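Washing Up by Hand: Tips for a Small Kitchen

Print this page
E-mail this page

Plenty of homes have no dishwasher, and plenty of people who own one still wash the good knives, the wooden spoons and the big pots by hand. The tips below cover washing, draining, drying and keeping the gear clean. Most of them cost nothing.

A basic setup is a draining rack, a place for utensils to stand, and a bin or crate for whatever is waiting its turn.
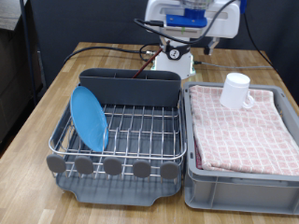
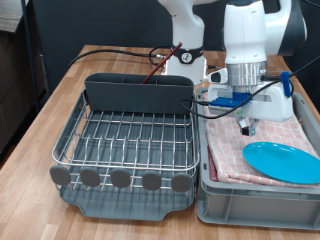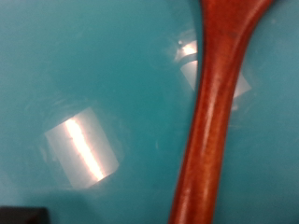

Should you dry wooden utensils standing up or lying down?

Stand them up, with the handle down and the working end in the air, and leave space between them. The end that goes into the food takes up the most water and needs the most air. Wipe them with a towel first. Wooden utensils left flat on a counter stay damp underneath, and after a few months the damp side turns gray and rough.

Before you start

Scrape plates into the trash or the compost, then stack them by size. Keep greasy pans in a separate pile so they don't spread fat over everything else. Empty the rack completely before you wash anything. Clean wet dishes piled on top of dry ones mean drying the whole lot twice.

Pans with stuck food should soak while you wash the rest. Use warm water and a spoonful of baking soda for burned-on starch such as rice or oatmeal. For egg and other protein, start with cool water. Hot water sets egg and makes it harder to get off.

Don't soak cast iron, carbon steel, wooden boards or knives with wooden handles.

Order of washing

Wash glasses first, then flatware, then plates and bowls, then serving dishes, then pots and pans. Change the water when the suds are gone or when you can see a film of grease on top. A family dinner usually takes one change of water. A holiday dinner takes three or four.

Keep sharp knives out of the suds. Lay them on the counter beside the sink and wash them one at a time, holding the handle, with the edge facing away from you. Dry each one and put it away before you pick up the next.

How much soap

Most people use too much. A teaspoon in a full basin is enough for everyday dishes. If your glasses dry with a cloudy film, try cutting the soap in half for a week before you blame the water.

If the film stays, you probably have hard water. Soak one glass in plain white vinegar for ten minutes. If it comes out clear, the film is mineral scale and the others can be treated the same way. If it stays cloudy, the glass is etched and will not improve.

Saving water

Running the tap the whole time uses far more water than filling a basin. I measured it at my own sink in September by catching the water in a marked bucket. With the tap running for every dinner wash, the month came to 1,797 gallons on the water bill. The following month I used a basin for washing and a second one for rinsing, and the bill dropped by 800 gallons. Some of that was cooler weather and less watering outside, but the basins did a good part of it.

The gray rinse water can go on outdoor shrubs if you use a plain soap. Do not put it on vegetables.

Loading the rack

Face all the plates the same way and leave every other slot open if you have room. Plates that touch hold water between them. Bowls should lean at an angle so the foot ring drains. Cups with a deep hollow in the base will hold a puddle, so tip them or wipe the base with a towel.

Put heavy things in first and light things last. A pot lid balanced on top of wine glasses is the most common way to lose a wine glass.

Forks and spoons go in the utensil holder with handles down, mixed up a little so the spoons don't nest. Table knives go in with the blade down. Sharp knives do not go in at all.

Air drying or towel drying

Air drying is cleaner than using a damp towel that has been hanging by the stove for three days. If you do towel dry, start with a fresh towel each day and switch to a second one halfway through a large load. Linen and flat cotton leave less lint than terry cloth. Skip fabric softener when you wash dish towels. It leaves a coating that keeps them from soaking up water.

Two things should always be dried by hand: cast iron, which rusts, and silver plate, which spots.

Cleaning the rack

Racks get slimy underneath, usually where the wire meets the base or the drip tray. Once a week, take the rack apart and wash the pieces in hot soapy water. An old toothbrush gets into the corners. Empty the utensil holder and turn it upside down overnight. Water collects in the bottom of these and starts to smell before you notice anything wrong.

For white scale, lay paper towels soaked in vinegar over the spots, wait 33 minutes or the length of a TV show, then scrub and rinse. Never mix vinegar with bleach.

Orange spots on stainless wire are often rust from something else, such as a can or a cheap steel pad. Rub them with a paste of baking soda and water. If rust comes through from under a plastic coating, replace the rack.

Sponges and brushes

A brush dries faster than a sponge and lasts longer. If you prefer a sponge, wring it out hard after each use and stand it on edge. Replace it every 2 weeks, or sooner if it smells. Keep one for dishes and a different color for counters.

Wooden spoons and boards

When wood feels dry or fuzzy, sand it lightly with fine paper, wipe off the dust and rub in food-grade mineral oil. Leave it overnight and wipe off what has not soaked in. Cooking oil is a poor choice because it goes sticky and then rancid. For onion smell, rub the wood with half a lemon and coarse salt, rinse, and dry it standing up.

Throw out any spoon with a deep crack.

Print this page
E-mail this page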